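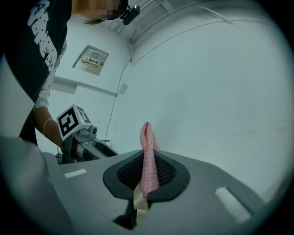 Jeltby Knitted Cotton Dishcloths, pack of 2

Product code: JELTBY-2
Size of each cloth: 30 x 32 cm
Material: 100% cotton
Wash: 60 degrees, tumble dry low
Colours: natural, pink, slate, moss
Availability: in stock

Description

The Jeltby is a plain knitted dishcloth for washing up, wiping down worktops and drying the odd glass. It is knitted in one piece from unbleached or dyed cotton yarn, with a finished edge on all four sides and a hanging loop in one corner. The open knit lets water through quickly and the cloth dries overnight on a tap or a hook.

Cotton of this kind feels a little stiff when new. It softens after two or three washes and takes up more water from then on. We suggest washing the cloths once before you use them, with the darker colours kept apart from whites the first time.

The Jeltby replaces our older Edet cloth, which was slightly smaller and had no loop. The yarn is the same weight. Customers who still have Edet cloths in use can wash and store them together with the new ones.

Care

Rinse in cold water after use and wring out well. Hang up to dry – do not leave folded in the sink. Machine wash at 60 degrees with ordinary powder or liquid. Fabric softener coats the cotton and makes it less absorbent, so leave it out. Chlorine bleach will weaken the yarn and fade the dyed colours. Expect some shrinkage in the first wash, mostly in the length.

If a loop of yarn gets pulled, ease it back through with a blunt needle. Do not cut it.

Trade packs

Cafés, guest houses and holiday lets can order the Jeltby in a box of 20, one colour per box. Trade boxes come without the paper band and are sent flat. Please email Mei Thibodeaux for a price list and say which colours you need. Moss is made in smaller runs and may take longer.

Delivery and returns

Orders are packed at the Plotura warehouse and sent by second class post. Unused cloths can be returned within 30 days with the paper band still on. We cannot take back cloths that have been washed.

Goes with

Dulell wall hook, steel, single
Dulell draining rack, small
Plotura washing-up brush, replaceable head

Customer reviews

Tatu Obura
Bought the slate ones. Good size, thinner than I thought they would be but they hold plenty of water. Shrank a bit at 60, still fine.

Oduor Sang
Third pack. I use the old ones for the bike and the windows. The loop is a bit small for our hooks, otherwise no complaints.

Renata Huenchumán
Nice cloths. The moss is more of a grey green than it looked on my screen – I kept them anyway.

Page last updated Sep 5, 2020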